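Plesonitz basket set, README

Small set, one basket, one green ball, one white tablecloth. Ball in the basket, ball out of the basket. Put together by Dace Ozoliņš and Zihan Qiu, notes typed up fast on 5 February 2020, will tidy later.

What's in it
300 clips, 2 views of the table
2,607 stills pulled from the clips
labels.csv, one row per still (ball in / ball out / ball not visible)

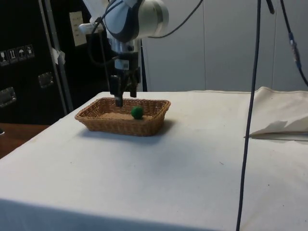
Ball in, label "in". Fixed view.

Objects
Basket: wicker, rectangular, light brown, flat bottom, sides slope out. Not glued down so the angle changes between clips. Don't assume it's square to the table.
Cloth: white, creased, never ironed. Some specks on it, leave them alone when you mask.
Ball: green, small. Color shifts a bit with the light.

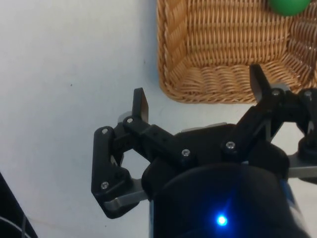 Shadows from the basket were the main headache for labeling. Early masks took in the shadow as rim. Zihan redid 1,164 of them by hand, the rest are untouched and probaly fine. If you find a bad one send the row number, not a screenshot.

"Out" means the ball is clear of the basket floor and above or past the rim. Touching the rim goes in the notes column.

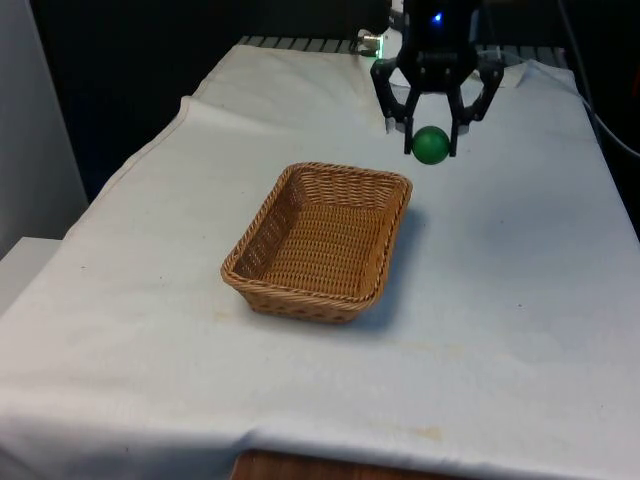

Ball out, label "out". Basket turned on the diagonal.

Known problems
Notes column has mixed spelling (wicker / wiker), search for both
No depth
Train split still missing, ask Dace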